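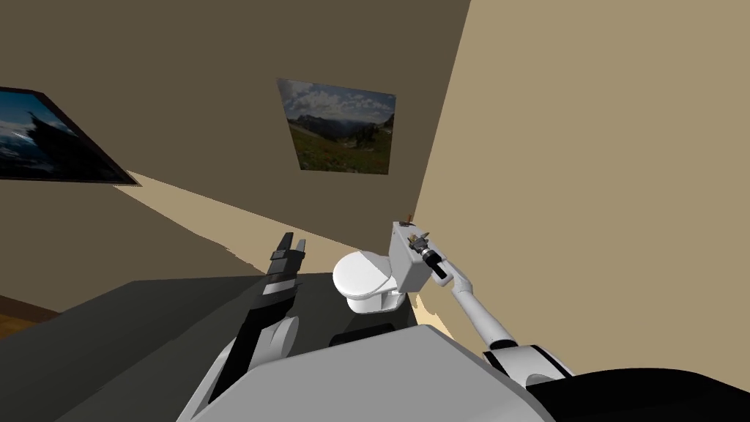
Tank lid fault: your questions

What went wrong?
I run the Vollora bathroom task in simulation, and in October the right arm started pushing on the toilet tank long after it should have let go. The force limit is set at 100. My log showed 157, and the run didn't stop!

Why didn't the safety stop kick in?
My mistake (mostly). I'd copied a settings file from Nungate, our older project, and its limit was 600. The startup check only looked for a number. Any number would do.

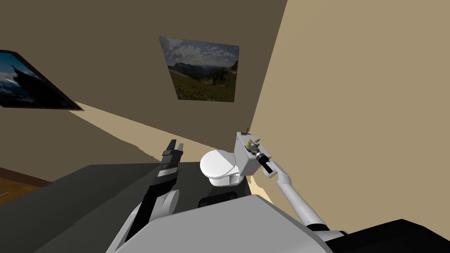

Right gripper at the tank, left gripper open beside the bowl.

Is it only the right arm?
So far, yes. I swapped the task over to the left arm and got clean runs all Wednesday, so I'm blaming the right wrist settings.

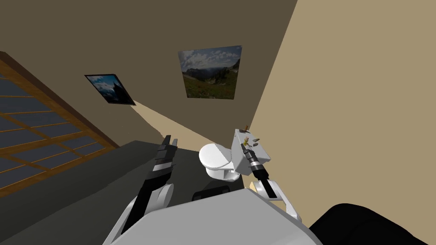
Anneli Vuorinen wrote in to say she had the same overload on a cabinet door task, and that reloading the wrist file before every run cleared it for her.

I've tried that and it helps, but please fix the limit first.

Can I keep running my old jobs?
In simulation, sure, go ahead. Please don't load them on a real arm until you've opened the file and read the limit yourself.

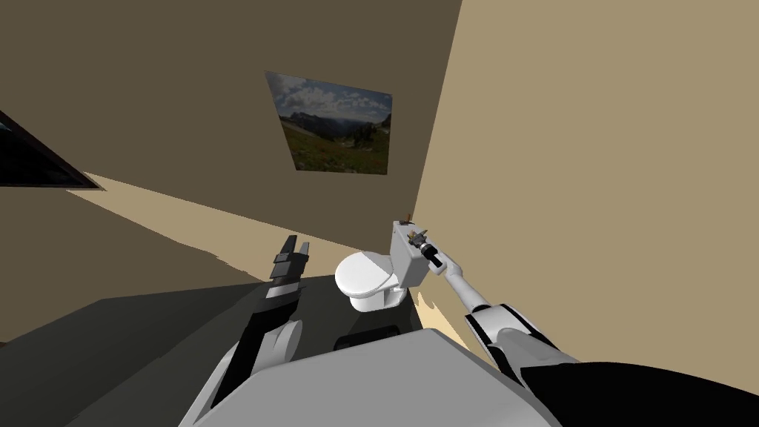
Witold Olszewski: Does the new check refuse to start, or does it just warn? I missed a warning last time.

It refuses, Witold! Anything over 200 and the job won't load. The patch is in the Vollora downloads folder.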